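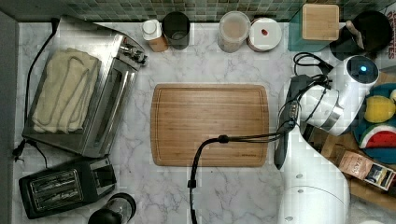 Issue 104, page 6

Robot arm at the kitchen counter: open day at Mesard

The Mesard workshop in Colham opened its doors in September, and 452 visitors signed the book at the entrance. Most of them went first to the test kitchen, where a white robot arm is mounted at a marble counter between usual household things: a toaster oven, a cutting board, jars along the tiled wall.

Kwok-wai Wei, who leads the kitchen project, welcomed the groups and explained the work in simple words. His team wants to know how a robot can help in a home that was not built for robots. For this reason the counter is kept as a family would keep it, with a towel on the toaster oven and many objects standing close together. 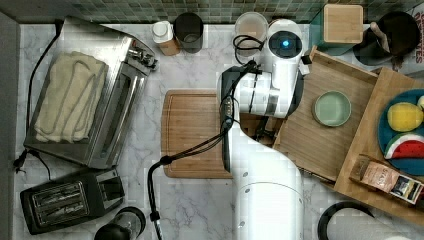
The arm over the cutting board. At right, the toy lemon and watermelon on a blue plate.

"In a factory every part has its place," Mr. Wei told the visitors. "In a kitchen somebody always moves the cup." The food on the plate is toy food - it can be dropped many times and it does not spoil.

Each demonstration took nearly 4 minutes, and after it there was time for questions. Children asked mostly if the robot can make pancakes. Their parents were more interested in the price and in the safety. Mr. Wei answered that the arm is not for sale and that it will stay in the workshop for the next year at least.
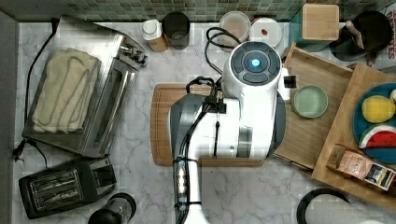 Robot arm and trays at the Mesard test kitchen, seen from overhead.

The planning software, called Truker, was shown on a second table by the students of the Neagu technical school. They have worked with Mesard since last winter and write a part of the program as their course project.
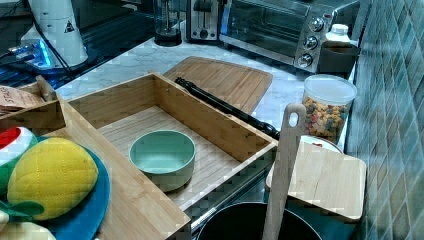 Boxes and bowls are a good exercise for them, the students said, as the arm must reach over a wall before it comes to the object. A person does this without thinking, but for the software it is a long calculation.

Mesard plans one more open day in spring. School groups can ask for a separate visit at the front office in Colham, mornings only.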